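What the yellow tape is for

Filed under: Visits
10/26/20

The visitor badge at Droltton comes with a laminated card, and the card has rules on both sides. I have been on a fair number of these tours and normally the card says wear the glasses, stay with your guide, no open shoes. Droltton's card runs to small print. Rule one is "Ask before you lean." I asked the man on reception what it meant and he told me I would find out, in the tone of somebody who has watched a lot of people lean.

Droltton is a training and testing site for small firms that want a robot arm and have not yet worked out what they will have to write down before they can switch it on. It sits on the Gullimwood estate, between a tile warehouse and a place that reconditions fryers, and if you come by bus you should get off at the fryers. The satnav people all end up at the tile warehouse, where they are used to it and have put up a sign.

Our guide was Nurhan Türkmen, who looks after the safety side and has the sort of calm you would want in a pilot. She gave us coffee and then took it off us at the first door. No drinks past the yellow tape, which is rule four. A gentleman from a packaging firm pointed out that his had a lid. She agreed that it did, and put it on the shelf with the others.

The first half hour was spent sitting down, and I will admit I had feared worse. The subject was risk assessment. I have sat through talks on risk assessment where the main risk was to the speaker, but she kept it short and she kept it cross. Her chief complaint is the word "collaborative". Firms buy an arm described that way and conclude that everything it does will be friendly. The arm may be built to stop when it meets your elbow. It has no opinion about whatever you have screwed to the end of it, and if that happens to be a knife then you have bought a knife with good manners. The standards people do say this, at length, and she had the relevant parts printed out and tabbed. You assess the whole application: arm, tool, workpiece, table, and the person who comes in early and hasn't read anything.

There was a question about how long all this takes. For a plain pick-and-place job on a bench, she allows 2 days if the firm has its drawings in order and will send someone who does the job now. If they send someone who manages the person who does the job now, she allows more.

She also showed us the incident book. I had expected a thin, proud thing with nothing in it. It had 581 entries, going back to the site's first winter, and she was pleased with every one. Nearly all are what she calls nothings: a hand went past a line, a cable got caught on a sleeve, somebody pressed the wrong button on the wrong handset and a different machine from the one intended stayed exactly where it was. She reads them out at the Monday meeting, or what they call the Monday meeting, which moves about. A book with nothing in it, she said, just tells you where the pen is kept.

I have left out the names, as she does. The rule is that an entry says what happened and where, and never who. Everybody knows who, of course.

Then glasses on, and through to the benches.

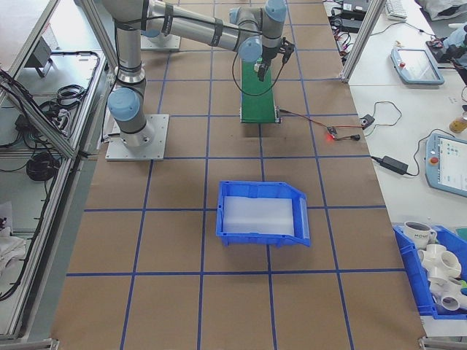

The bench rules are the part I had come for, and they are pleasingly dull. Here they are as I got them down, with apologies to Ms Türkmen for anything I have mangled.

One person holds the teach pendant. If you are holding it, you are in charge, and you do not put it down to point at things. If you want somebody else to have a go, you stop the arm, say so out loud, and hand it over. There was some sniggering at the saying out loud. She waited for it to finish.

The stop button has to be within reach of whoever is nearest the arm, even when that person is a guest who has no business being nearest the arm. You press it on the way in, first thing, to see that it works. The packaging gentleman wondered whether pressing it every day would wear it out. She said she would be delighted to buy him another.

Teaching is done at reduced speed. The machinery people have had a figure for this for years and she sees no reason to improve on it. Full speed is for when the program has been run through slowly, from start to finish, with the real part and the real tool, and written down as having been. "It's the same program" does not count as the real part.

Positions are marked. If a thing is meant to stand somewhere, there is a mark that says where, and when the thing moves the mark moves with it and so does the drawing. This sounds fussy until you hear about the firm that shifted its table by a hand's width to plug in a fan. The arm spent the afternoon placing parts with great accuracy on to the floor.

Cables are the entry that comes up most in the incident book. I believe this completely. Any cable on the moving end is to be walked through the whole of its travel by hand before the arm is let loose with it, and any cable on the bench should be somewhere an arm doesn't go and a cuff doesn't either. She said that of all her rules this is the one she breaks herself, so she has the others check it for her.

After that it was our turn. We were paired off and each pair was given a sheet with a list of hazards to find at a bench and up to 40 boxes to fill in. My partner was a young woman from Dolance, who make fittings for greenhouses and are thinking of getting an arm to do the sorting. She was very good at it. I was good at writing. By the end we had filled most of the sheet, mainly with her finds, and I had contributed "bag", which I still think was fair.

The marking was strict. You get nothing for naming a hazard and only score once you have said who it could hurt and what they would be doing at the time. "Gripper" gets you nothing. "Person reaching under gripper to free a stuck part while it is holding position" gets you a tick. Ms Türkmen says that most of the written assessments she is sent are lists of nouns, and that nouns have never hurt anyone.

We also got, over sandwiches, the argument about fences. A chap from Sönmez, who supply handling equipment and had sent him along to be agreeable, made the case for doing without. Fences take up room, customers don't like the look of them, and the whole attraction of a small arm is that you can stand beside it. Ms Türkmen's answer was that she had nothing against doing without a fence once somebody had shown her, with measurements, why it wasn't needed. What she gets instead is a brochure. He took this well. I noticed he had read the laminated card right through, both sides, before he sat down.

My own gripe, since a visit report is supposed to have one, is with the paperwork at the far end of the day. There are 3 forms to sign on leaving. One confirms that you were shown the exits, which by then you are trying to use. Another asks you to rate the tour and has a space for suggestions the size of a stamp. The last returns your badge and card to reception, and I was sorry to give the card up. I asked if I could keep it and was told they are numbered.

As for leaning, I did it shortly after lunch. There is a rail near the end bench at exactly the height of a tired person, and I put an elbow on it while she was talking about mounting bolts. Nothing moved and nothing beeped. She stopped, looked at the elbow, and went on looking at it until I had taken it away again. Then she fetched the book.

They are doing another visitor day in December, with a longer session on grippers and a shorter one on sitting down. Places go through the Gullimwood estate office. Eat beforehand if you have views on egg, and wear sleeves that button.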